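Home tips for online counselling sessions: preparing the room
Monday, September 16, 2019

Many people now speak with their counsellor through a screen, from their own house. I have done this myself since July, when I moved out to Pirdale and my counsellor stayed in Cevdale, almost 400 kilometres away. 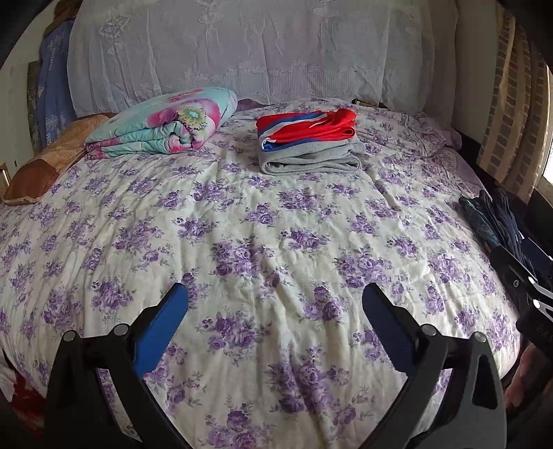
The first sessions were difficult for me, and a large part of the difficulty was simply the room. I could hear the fridge, the neighbour's mower, my own chair. I have collected below what I changed in the house. It is household advice only, and for the rest you must ask your own counsellor.

Sound

Close the door and put a rolled towel along the bottom of it. An old bath towel is better than a new one because it is flatter and heavier. If other people are at home, place a small fan in the hallway, outside the door, at the lowest speed. They will hear the fan and very little of you.

Turn off the washing machine before you begin. Mine finishes with a song which lasts very long.

Soft things absorb echo. In a room with a bare floor, lay a blanket under the desk, and draw the curtains halfway. I tried egg cartons on the wall once and I do not recommend it, they fall down and they collect dust.

Light

Sit facing the window if you can. With the window behind you, the counsellor sees only a dark shape and cannot read your face. In the evening, put a lamp behind the laptop and point it to the wall. A warm globe of 400 lumens is enough for a small room.

Chair and floor

Counsellors often ask you to feel your feet on the ground. This is hard to do when the chair is too high! Put a firm cushion or two thick phone books under the feet until the knees are level with the hips. If the chair squeaks, turn it over and tighten the screws with the correct key, then rub a little candle wax where wood meets wood. For a metal joint use one drop of sewing machine oil and wipe it well, or you will find it later on your trousers.

On the table

Tissues, water in a heavy mug, a pen that works. I keep also a smooth stone from the beach at Lavon, to hold when I do not know what to say. Some people prefer a piece of wool or a warm wheat bag. Heat the wheat bag for the time on its label, and let it cool fully before you heat it again.

Stack the laptop on books so that the camera is at the height of your eyes, with the screen at 50 cm or a little further. Plug in the charger. I forgot it 2 times and both times the screen went black in the middle of a sentence.

After the session

Do not go directly to the dishes. I make tea and sit on the back step for ten minutes – in winter I stand inside at the glass door, with a jumper on. If you share the house, agree on a sign for the door handle. We use a red peg. When the peg is on, no questions about dinner.

Open the window and fold the towel away. If the same room is your bedroom, put the laptop in a drawer or in another room before the night. I also move the chair back to its corner, so the bedroom is again a bedroom.

Written by L. Pichler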